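Plarnstead Kitchen Counter Set – Read Me

Version from 3 January 2021

What this is

Plarnstead is a small collection of pictures and notes about ordinary kitchen counters. The subject is dishes and small things that live on the counter in a home: bowls, plates, cutting boards, cookers, ladles, cloths. We started it when we were writing labels for a household inventory project in Praldale and we could not find pictures where the dishes stand as people really leave them. Most pictures that we found were from shops, one cup on a white background.

The set has 2551 pictures in 60 kitchens. Each picture has one text file with the same name. The text file lists the dishes, their decoration, where they stand and what they touch.

Please read the part about decoration before you use the labels. It is the part where we made the most mistakes at the beginning.

Folders

counters – all pictures, one folder for each kitchen
notes – the text files
words – the word list, one word on each line, with a short explanation
checked – the names of 443 pictures which were read again by a second person
old – labels from the first round, kept only for comparison

The names of kitchens are numbers and have no meaning. Number 9 is missing. We removed it at the wish of the household and we did not change the other numbers, so your script should not expect a full row.

What is labeled

We label every dish that can be recognized, also if only a part of it is visible. A dish is anything that holds food at the table or during cooking. Cutting boards and ladles are in a second group called "tools". Cookers and kettles are in the group "appliances". Cables and plugs have a label too, but only a simple one, without position.

The tablecloth was a difficult question. In many homes the cloth covers the counter, and then the labeler could not say what the counter is made of. We decided that the surface is always the top thing which the dishes stand on. If there is a cloth, the surface is "cloth", and the counter material stays empty. Do not guess it.

Decoration

Children's dishes and gift dishes have a lot of print, and the print is often the only thing that makes two white bowls different. For this reason we write down letters exactly as they are read, with capital letters, and the drawings in plain words.

For the shallow bowl in the picture under this paragraph, the label is: bowl, shallow, white, thin pink edge on the rim; inside, black letters "LOVELY BEAR" repeated, small red hearts, orange carrots with green leaves, a bunny face with long ears. In the first round one labeler wrote "bear" for the drawing, following the letters. The words say bear and the face is a bunny, so both go in the label, each in its own field. The oval plate has a small yellow sun and some thin black script near its rim. The script gets the value "text, not read".

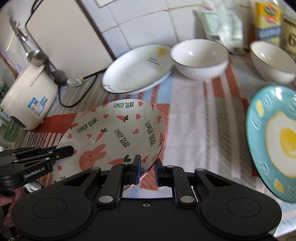

Position words

We use a short list: flat, tilted, on edge, upside down, stacked, hanging, leaning. "On edge" is for a plate standing on its rim. "Leaning" needs a second thing that it leans on, and this thing must be written in the next field, for example: cutting board, leaning, wall.

"Tilted" has caused some discussion. A bowl with one side higher than the other is tilted, even when the angle is small. We tried to divide it into small and large angles, but two people rarely gave the same answer and the field was removed in March.

Left and right are always from the side of the viewer. "Behind" means farther from the viewer, also when the thing is higher in the picture.

Colors

Use the simple color words from the list. White and cream are separate. We know that kitchen light can make a white cooker yellow, so when a person cannot decide, the value is "light". Please do not correct "light" to "white" automatically. The rim has its own color field, because many white bowls have a dark rim and nothing else to tell them apart.

Known problems

– Ribbed bowls and bowls with painted lines are mixed in the first kitchens. If you need this difference, use only the checked pictures.
– Rice cookers are sometimes labeled "pot" in the old folder. In the notes folder this is repaired.
– Ladles are sometimes under "spoon". We are still repairing this.
– Kitchens from Pruklow are more than half of the set. The dishes there are mostly white, so please do not use the set to count which colors are popular.
– Stickers on appliances are labeled as "sticker" with their colors. The text on them is not copied.

How to add a kitchen

Leave the counter as it is. Do not wash or arrange anything before. Put away letters, medicine and documents with names. Write the note on the same day, while you can still walk to the counter and look at the small print again – it saves many questions later. If a new word is necessary, add it to the word list first and then use it in the note.

Use and credit

The pictures and notes can be used for teaching and research. If you publish something, please write "Plarnstead Kitchen Counter Set" and the version date. For shops and advertising, please ask first.

Corrections are welcome. Send the picture name, the old label and the new label in one line. Notes are maintained by Górecki, Praldale.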